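Your Suvolard questions, answered (as well as I can manage)

By Juniper Calloway
Wed 9 September

1,158 shares
73 comments

My inbox has been rather full since the summer finale, and so many of you have asked the same things that I thought I'd put all my answers in one place. I've been writing about Suvolard from the start, I watch every episode at least twice (once for the story and once for the coats), and I still get things wrong, so do be kind. If your question isn't here, pop it in the comments and I'll add it when I next tidy the page.

I've never watched it. What is Suvolard?

Oh, I envy you! Suvolard is an evening soap about two families who run rival ferry companies in a harbour town called Irnell. One family has all the money and the other has all the good looks, or that's how my sister puts it, and over the years they have married, sued, kissed and nearly drowned one another in just about every combination going. It starts off quite gently, with a disputed will and a missing logbook, and by the end of the first winter you won't be able to go to bed without knowing who was on the slipway.

It's made by a company called Skornska, who also did that rather gloomy thing about the lighthouse. Please don't let the lighthouse put you off. Suvolard has jokes in it.

Do I have to start at the beginning?

You don't, and I'd go as far as to say you probably shouldn't. There are more than 400 episodes now and some of the early ones are very slow, especially the stretch where everybody goes to the planning meeting. Most people I've converted began with the storm wedding and picked the rest up as they went along. The characters are forever reminding each other who they are and what they did, so you'll soon catch up. "You're my half-brother, Tomas, and you sank my boat" is a real line from a real episode and it tells you most of what you need.

If you're the sort of person who can't bear to come in halfway (my husband is one), then start at the beginning by all means, but promise me you'll get past the planning meeting before you give up.

Are the actors who play Marta and Tomas together in real life?

I get asked this more than anything else and I really don't know! They turned up to the January launch party in the same car, which set everybody off, and they spent most of the evening in a corner laughing at something on a phone. She told a radio interviewer afterwards that they're "very old friends who share a taxi account", and he said much the same a few days later, in almost the same words, which either means it's true or that they'd had a chat beforehand.

My own feeling, for what it's worth, is that two people who had a secret to keep would have come in separate cars. But I also thought Marta and the vet would last, so don't go placing any bets on my say-so.

What about Tomas's ex? Wasn't there some sort of falling-out?

There was a bit of unpleasantness, yes, and I've never much enjoyed writing about it. She left the show before him, there was an interview where she said she'd been "the last to know about everything", and for a good long while neither of them would mention the other. They were seen having lunch in the spring and they both looked perfectly cheerful. I'd like to think it has blown over.

I know some of you would like the whole history laid out with dates and arrows. There are other websites for that, and they're much better at it than me.

Which episodes should I save for a proper night in?

Now we're talking. I'm a firm believer that certain episodes of Suvolard shouldn't be watched on the bus. The storm wedding is one, of course, and so is the night of the auction, when old Mr Brandl comes down the stairs in his dead brother's overcoat and you can hear the whole room stop breathing. The Christmas one with the stuck lift is a lovely thing too, just two people talking for the entire episode, and it makes me cry at the bit with the gloves every single time.

Then there's the two-part harbour fire. Watch both parts together if you possibly can. I saw the first half on the night it went out and had to wait until the following week, and I don't think I was much use to anybody in between. 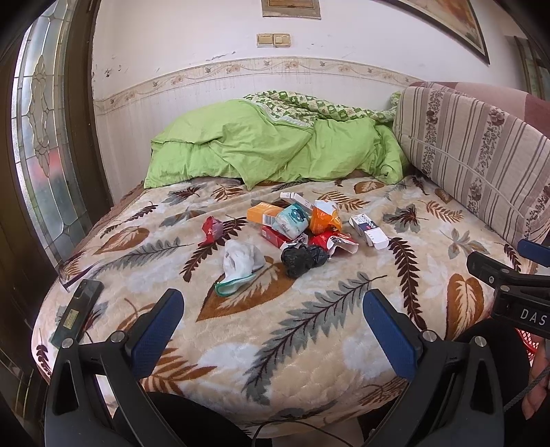 After that I'd have something silly lined up to finish on, so you don't go to sleep with smoke and sirens in your head. The episode where Aunt Lise enters the talent show is just the ticket. She sings all the verses. I've had that song at the back of my mind for the better part of a year, and I'm not sorry.

Why did they change the actress who plays Lise's daughter?

The first one went off to do a play and liked it so much that she didn't come back, as simple as that. I know there were stories about a row over her dressing room, but I've spoken to a couple of people who worked on the show at the time and they both said she went round with cake on her last day and hugged everyone twice.

I'll own up to having been very sniffy about the new one. I wrote a whole grumpy piece about her voice, which some of you remember and like to bring up, and I take every word of it back. She's been wonderful since the adoption story and I can hardly picture the other face any more.

Is Haddad's a real café? Can I go there?

It is, and you can, although it's smaller than it looks on the telly. The outside of Haddad is a proper working café and they're very used to people standing on the pavement with their arms out like Marta in the rain. The inside you see on screen is a set, so please don't be let down when the staircase isn't there. There never was a staircase. I asked, and the lady behind the counter gave me the look of a woman who gets asked a lot.

The almond buns are good. Go early, as the ones by the till have usually gone by lunchtime, and do buy something if you're going to take pictures of the door.

And Irnell? Is that a real town?

Sadly not. The harbour, the church steps and the long street with the crooked lamp are all in different places, and the ferry office is a shed that goes up and comes down again whenever they need it. Somebody wrote to me who'd spent a whole holiday trying to walk from the steps to the harbour the way Tomas does when he's upset. It would take the best part of a day, and there's a motorway in it.

Who makes all those coats?

The wardrobe team make a fair few themselves, I'm told, and the rest come from second-hand shops and get taken in. Marta's green one, the one everybody wants, was a man's coat to begin with, and the collar was added later on. I've seen plenty of copies for sale and I've not found one yet that hangs right at the back. If you sew, you'd be better off starting with a good old coat and working from pictures of the auction episode, where she turns round slowly enough for you to get a decent look.

Is it true that Mr Brandl is leaving?

I've seen the same rumour you have and I'm trying not to think about it. What I can tell you is that the actor has said in every interview that he'll stay until they carry him out, and that he's signed up for the autumn. What I can't tell you is whether he was having us on, as he does like to tease. He once told a breakfast programme that Mr Brandl had a twin, and people were writing in about the twin for months.

If he does go, I hope they give him a quiet ending at home with the dog, and I shall be taking the next day off.

How do I send a letter to one of the cast?

Send it care of Skornska with the actor's name on the front, and put your own address on the back if you'd like a reply. They do answer, though it can take a good long time, and it helps if you keep it to a page or so (I know, I know, coming from me). Please don't send food. Please don't send letters to me to pass along either — I've a drawer full of them and I feel terrible whenever I open it.

Can you tell me what happens next?

I can't, my loves, and I wouldn't if I could. I did once see a few pages of a script by accident, and I was so worried about letting something slip that I didn't go to my own book club. I find out when you do, on the sofa, with a cushion ready.

73 comments | Add yours

Related

Marta's coats, from worst to best
The storm wedding: 3 things I missed first time round
What the cast wore to the January launch party
Aunt Lise's song, with all the words
A weekend of almond buns: my trip to Haddad
Should Tomas have told her about the boat? Your letters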